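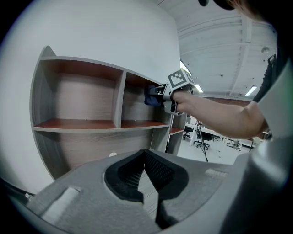 *Last changed: December*

# Wiping down wall shelves: tips from teaching a gripper to do it

I love a clean shelf, and I love it even more now that I've spent months helping to teach a machine what a clean shelf is. Our project is called Trornach, and what we study is wiping. Pressing a cloth on a surface, keeping it pressed, getting into the corners, coming out again without knocking anything. People do it without a thought. Then you put a hand-held gripper between your hand and the cloth and suddenly you notice every single thing your wrist has been doing for you all these years!

This page started as a sheet of notes for the people who record demonstrations with us. It got passed around at home, too, and my sister-in-law now has it on her refrigerator, so I've rewritten it so it works for both. Use the shelf tips with your bare hands. Use the gripper tips if you're recording. Most of them turned out to be the same tips.

## Empty the compartment first

I know. You want to lift the vase, wipe, put the vase back. With a hand that's fine. With two fingers on a gripper it's a mess, and the recordings are hard to learn from, because half of each one is vase. Clear the compartment, wipe it bare, put things back afterward. At home this takes a minute longer and you find the missing batteries.

If the unit has dividers, treat each compartment as its own job. We record them separately: cloth in, wipe, cloth out, done. A wide compartment next to a narrow one makes a lovely pair for this, because the wide one lets you get your stroke right and the narrow one then shows you everything that's wrong with it.

## Back panel, then sides, then board

Dust falls. Start on the back panel at the top, work down, do the two side walls, and finish on the board you'd set things on. If you do the board first you'll do it twice.

The back panel is the one people skip, and it's where our method earned its keep. Pushing straight back into a compartment is a very different motion from sweeping across a shelf. When we only recorded boards, the learned policy would float the cloth a finger's width off the back panel and swish happily at nothing. It looked great from across the room. Once we'd added plenty of back-panel wipes, pressed on properly from start to finish, the floating almost vanished.

## Fold the cloth small and hold it in the middle

A big open cloth drags. It catches on the front edge of the shelf, flips under itself and leaves a damp tail on whatever is below.

- Fold it until it's a pad a bit wider than your fingers (or the gripper's).
- Grip it in the middle of one folded edge so there's cloth on both sides.
- Leave enough sticking out past the tips that the tips can never touch the panel. Hard plastic on a wood-grain finish leaves marks, and they don't wipe off. Ask me how I know!
- Refold to a clean face between compartments.

Plain dark cloths are our favorite for recording. They stand out well against brown panels and pale edges, and you can tell at a glance where the cloth ends. At home, go the other way and use a light one, so you can see what came off.

## Barely damp

Shelves with a printed or foil finish don't like water, especially at the joints where the back panel meets the frame. Wring the cloth until you can't get a drop out of it, then wring it again. For the cleaner, we use a drop of dish soap in a bowl of warm water and nothing fancier.

For gripper work a barely damp cloth has a second advantage: it grabs the surface slightly, and you can feel that through the handle. A bone-dry cloth slides so easily that people stop pressing. A wet one sticks and then jumps. Somewhere in between is a steady, quiet drag, and once you've felt it you'll look for it every time.

## Come in straight, press, then move

If there's one tip I'd like everybody to steal from this page, it's this one.

1. Bring the cloth in level, at the height you want to start.
2. Touch the panel and press until you feel the pad flatten.
3. Count "one."
4. Now wipe, slowly, keeping the same pressure all the way.
5. Stop, lift straight off, and back out the way you came in.

The little pause at step 3 made a bigger difference than anything else we tried last year. Elibariki Muli suggested it after watching a pile of recordings at half speed, and I was doubtful, and I was wrong. Without the pause, arriving and wiping blur into one swoop, and the policy can't tell when it's supposed to be in contact. With it, there's a clear moment where the motion changes character.

We compared 352 demonstrations with the pause against 300 recorded in everybody's natural style, which varied a lot. The paused set won easily. It kept the cloth on the panel through the whole stroke far more often, and it hit the divider less. I was so pleased I made everyone come and look. The natural-style set was smaller, I should say, so Elibariki wants the comparison run again with matched numbers, and fair enough.

As a housekeeping tip it holds up beautifully. Press first, then move, and you pick dust up. Move while you're still arriving and you push it into the corner.

## Corners

Corners are where both people and policies cheat. The cloth rounds them off and leaves a small gray triangle behind.

Turn your wrist so a folded edge of the pad leads, push it into the corner, hold, and draw it out toward you. One corner at a time. With a gripper, set your angle before you go into the compartment; trying to twist once you're inside a narrow one usually ends with the side of the tool on the divider.

Watch out for cap covers and plugged holes in back panels, too. Go over them gently with the flat of the pad. Picking at them with an edge pops them out, and then you're on your knees looking for a dot the size of a shirt button.

## Where to stand

Stand to one side and reach across, with your forearm level with the shelf. If you stand square in front you end up with your elbow tucked against your ribs, and the cloth can only go up and down.

For recording this matters double. The cube marker on top of the gripper needs to stay upright and in view, so keep your head and your other hand out of its way. Leaning in to check a corner is the most common way to lose tracking. Finish the stroke, back out, *then* go and look.

A few more small things for the recording crowd:

- Push your sleeve up or wear one that fits. Floppy cuffs wipe shelves all by themselves.
- Check what's dangling. Anything that hangs below the tool will eventually find the shelf underneath.
- Roll office chairs well back. You'll be stepping sideways without looking.
- Keep your trigger squeeze steady. If you ease off as you press, the cloth creeps out of the jaws a little each stroke and you won't notice until it drops.
- Talk to each other! "In," "pressing," "out" is plenty.

## How many wipes is enough?

For a shelf at home: 2 passes per panel, the second with a clean face of the cloth. If the second one comes away dirty, the first one was too quick.

For the policy, we had our hearts set on 2,000 demonstrations across all the shelf units we could get permission to wipe. We haven't reached it, and I'm less bothered than I was. What we've seen so far is that variety beats repetition by a mile. Different shelf heights, wide and narrow compartments, different finishes, left side and right side. A fresh unit teaches the policy more than another long session on one it has already met. The Daher shelves, which are low and deep, gave us a big jump in an afternoon, mostly on reaching the back without scraping the top.

The Bukley units are still a headache. They have a raised lip along the front, and the cloth snags on it coming out. Lifting slightly before backing out works for people. The policy lifts too early, so it leaves a strip unwiped at the front. We're recording more exits on those, and only exits, to see if that sorts it out. I'm hopeful!

## Checking your work

Turn on a lamp and hold it low and to the side so the light skims along the panel. Streaks and missed patches jump out. Overhead lights hide nearly everything inside a compartment.

We score our wipes in a similar way. Before each test we dust the panel lightly with cornstarch, let the policy do its wiping, and then skim the light across and mark what's left. Cornstarch is cheap, it shows up nicely on brown, and it comes off with a dry brush. Don't use flour. It goes to paste the second it meets a damp cloth, and we spent a very long evening with toothpicks learning that.

## Cloth care

Wash them without fabric softener, which leaves a film that smears. Hang them flat. Retire any cloth that has gone stiff along the fold, because it won't flatten into a pad anymore and the gripper will be holding a little board. Ours go to Motus, the workshop downstairs, where they get one last life on the bicycle chains.

If you've got a trick for lipped shelves, with or without a gripper, leave it on the sheet by the sink and I'll add it here.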